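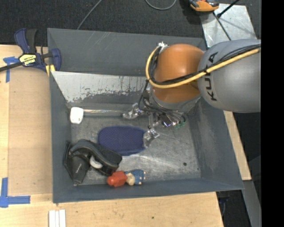 图片来源：Durkoria 公司 Ondell 厂区资料库，版权所有，转载请注明出处

涂漆金属料箱及箱内零散物品 安全点检表（附批注）

适用区域：Ondell 厂区，Pace 项目工作间，木台面工位
编制部门：Durkoria 现场管理组
点检周期：每月一次，换箱、补漆或移位后加做一次
本表月份：12月
表单状态：已点检，批注已录入，待复核

填写说明
结果栏只填“合格”“观察”“不合格”“不适用”。“观察”指存在磨损或偏差，尚不影响使用，下次点检须再看同一部位。“不合格”须在批注中写明处置方式。批注写现状和处置，不写推测的责任人。
箱体方位以操作人站立位置为准：靠近操作人的一侧为近侧，对面为远侧，左右同操作人左右。填错方位的旧表不再更改，只在复核栏注明。
同一条目有两种结果时，按较差的一种填写。

第一部分 台面与放置

1.1 台面平整，无翘边、无开裂
结果：合格
批注：浅色木台面，直尺检查无翘曲。木面不耐金属箱拖拽，移箱须抬起，两人操作。

1.2 台面承载满足要求
结果：合格
批注：台面额定承载按设备台账为500 N，含箱体自重。台账与台面标签一致。标签字迹变浅，下次补贴。

1.3 箱体放置稳定，四角着台
结果：合格
批注：对角按压无晃动。箱底外侧垫片左后一片偏薄，未见脱落。

1.4 箱体外缘与台面边缘间距不小于80 mm
结果：合格
批注：测量点取箱口外缘，不取箱底。该箱箱壁向上外扩，箱口比箱底宽，按箱底量会得出偏大的数值。上一版表格没有写明测量点，本版补入。

1.5 箱体周围无杂物堆放
结果：观察
批注：台面后部有收纳盒一只，品牌 Kidness，点检时已移至下层搁板。该收纳盒属于通用耗材，应归入耗材柜。

第二部分 箱体结构

2.1 箱口无毛刺、无卷边
结果：合格
批注：戴棉纱手套沿箱口走一圈，无挂纱。检查时须换新手套，旧手套起毛后无法判断。

2.2 箱壁无凹陷、无变形
结果：合格
批注：四面侧壁以直尺靠测，缝隙在允许范围内。外扩形箱壁应沿坡面方向靠尺，不要竖直靠。

2.3 箱壁与箱底接缝完整
结果：合格
批注：接缝处无开裂。右侧转角积有细灰，已吸除。吸尘后再看一遍接缝，未见新问题。

2.4 箱底无穿孔、无鼓起
结果：合格
批注：箱底为金属面，颜色比侧壁浅。表面划痕见3.4，本条只判断结构。

2.5 把手或抬手位牢固
结果：不适用
批注：该型号料箱未配把手，抬箱时手扶箱口下沿。台账中“把手”一项应删除，已提交更正。

第三部分 漆面与磨损

3.1 近侧箱壁漆面
结果：合格
批注：蓝灰色漆面，无起泡。近侧为操作人伸手常经过的位置，袖口摩擦较多，后续点检继续记录。

3.2 左侧内壁漆面
结果：合格
批注：石板灰色，色泽较均匀。作为本箱漆面比对的基准面，补漆取色也以此面为准。

3.3 右侧内壁漆面
结果：观察
批注：有发白的擦痕。以湿布擦拭一次，部分痕迹变淡，其余留在漆层上。手摸无台阶感，漆层未穿。暂不补漆。

3.4 箱底划痕
结果：观察
批注：磨痕密，浅色划痕遍布，中部和右下部反光明显。金属底面的划痕本身不判不合格，判定依据是有无翻起的金属屑。以胶带粘贴法抽查中部、右下、左下三处，胶带上无金属屑。
反光会影响目视检查。看箱底时应从左侧和近侧各看一次，单一方向容易漏掉与光线平行的划痕。

3.5 远侧箱壁上部
结果：合格
批注：深灰色，有几道浅的斜向划痕，未伤及底层。

3.6 远侧斜面漆面
结果：不合格
批注：斜面上部露出浅色反光面，边缘深色漆有崩落和磨损，界线不规则。以指甲轻推漆边，有两处可推动，存在漆片继续脱落并混入箱内物品的可能。
处置：清除松动漆片，边缘打磨至无翘起，打磨宽度不超过14 mm，擦净后补漆。补漆未干透前箱内不得放置物品。打磨产生的粉尘须在箱内吸除后再移箱，不得用压缩空气吹扫。
复核时先看漆边有无翘起，再看颜色。颜色偏差可以接受。

3.7 锈蚀
结果：合格
批注：斜面露底处用白布擦拭，布上无锈色。工作间湿度上限为70%，超过时该部位须缩短检查间隔，改为每周看一次，直至补漆完成。

第四部分 箱内物品

4.1 箱内物品与当班清单一致
结果：观察
批注：清单写“长柄工具”“蓝色件”，名称过于笼统，无法据此判断是否放错。现状为：一件带块状白色头部、细长光亮柄部的工具，靠远侧横放，头部在左；一件深蓝色长条形物品，位于箱底中部附近。清单应改用物料编码，外观描述写在编码后面。

4.2 长柄工具摆放
结果：合格
批注：工具贴近远侧箱壁，柄部与箱口方向平行，未伸出箱外。头部靠近左侧内壁，取放时注意不要磕碰3.2所列的基准面。
头部外形介于锤类与刷类之间，工具类别以编码为准，点检人不得凭外形自行归类。归为敲击类的，按4.3检查；归为清洁类的，按4.4检查；编码未查明时两条都查。

4.3 敲击类工具：头部与柄部连接
结果：合格
批注：编码未查明，两条都查。一手握柄，一手捏头部，轻旋无松动。头部边角无崩缺。

4.4 清洁类工具：工作面
结果：合格
批注：工作面无硬质颗粒嵌入。若后续确认为清洁工具，须另袋存放，避免把颗粒带回箱内。

4.5 柄部表面
结果：合格
批注：柄面光滑，无裂纹。柄面光滑的工具沾油后易脱手，箱内物品入箱前须擦净油污。

4.6 蓝色件表面
结果：观察
批注：表面有细密的点状、类似网孔的纹理。此类表面容易挂住细屑和漆片，与3.6的漆面问题有关联。3.6处置完成前，该件取出后用软毛刷清理一遍，再放入带盖容器。清理时顺长度方向刷，不要横向来回搓。

4.7 物品间距
结果：合格
批注：长柄工具与蓝色件分开放置，未叠压。补充要求：硬质头部的工具不得压在带纹理的物品上。

4.8 禁放物品
结果：合格
批注：未见玻璃件、刀片、开口容器。喷漆罐、溶剂布不得放入本箱，补漆期间同样适用。

第五部分 取放作业

5.1 取放路径无阻挡
结果：合格
批注：机械臂自右侧伸入箱内，取放时须避让。线缆类物件应走固定走向，不得落在箱底。进入点检前按作业规程确认能量隔离，确认完成后方可把手伸入箱内。

5.2 操作人防护
结果：合格
批注：伸手入箱须戴薄型防割手套，袖口收紧。不戴戒指、手表。手套型号按岗位卡，不再在本表重复。

5.3 照明
结果：观察
批注：箱底金属面反光，正上方光源下刺眼。建议把移动灯调至斜照位，灯头加磨砂罩。调整后应重新检查3.4，旧记录中的划痕位置可能需要重标。

5.4 放入方式
结果：合格
批注：物品放入时须触底后松手，不得从箱口抛落。箱底中部和右下的磨痕与拖动物品的习惯相符，也可能来自早期使用，无法区分，不作结论。

5.5 箱内清洁
结果：合格
批注：先吸后擦。湿布拧至不滴水。箱底擦完后再擦侧壁会把灰尘带回箱底，顺序为侧壁、斜面、箱底。

第六部分 不合格及观察项汇总

3.6 远侧斜面漆片松动：不合格，打磨补漆，处置期间停用该箱存放功能。
1.5 收纳盒归位：观察，当班已移走，待入耗材柜。
3.3 右侧内壁擦痕：观察，下次同部位比对。
3.4 箱底划痕：观察，调灯后重查。
4.1 物品清单名称：观察，改用物料编码。
4.6 蓝色件表面清理：观察，与3.6同步关闭。
5.3 照明反光：观察，调整灯位。

第七部分 复核批注

关于1.4：同意以箱口外缘为测量点。其他外扩形料箱的表格一并修改，直壁箱不改。

关于3.2：把左侧内壁定为比对基准面，须防止清洁过度造成色差。该面只用清水湿布，不用清洁剂。

关于3.6：打磨宽度上限按点检人所填执行。若松动范围超过上限，停止打磨，改为整面重新涂装，不要分段补。分段补漆在斜面上容易形成台阶，物品滑过时又会把漆边刮起。

关于4.2至4.4：两条都查的做法可以保留，但编码应在下次点检前查明。查明后把不适用的一条划为“不适用”，不要留空。

关于4.6：带盖容器由现场管理组提供，可使用 Kidness 收纳盒，盒内须先擦净，盒盖贴物料编码。借用后1.5的归位要求顺延至蓝色件放回料箱之后。

关于5.1：点检人应在结果栏旁签认隔离确认的时间，例如“上午，点检前”。本次漏签，已补。

关于5.3：磨砂罩领用后在本栏登记，登记前5.3不得关闭。

附注
本表与料箱台账同存于工作间文件夹，旧版表格盖“作废”章后保留一个点检周期。漆料型号、稀释比例和干燥时间见涂装作业卡，本表不列。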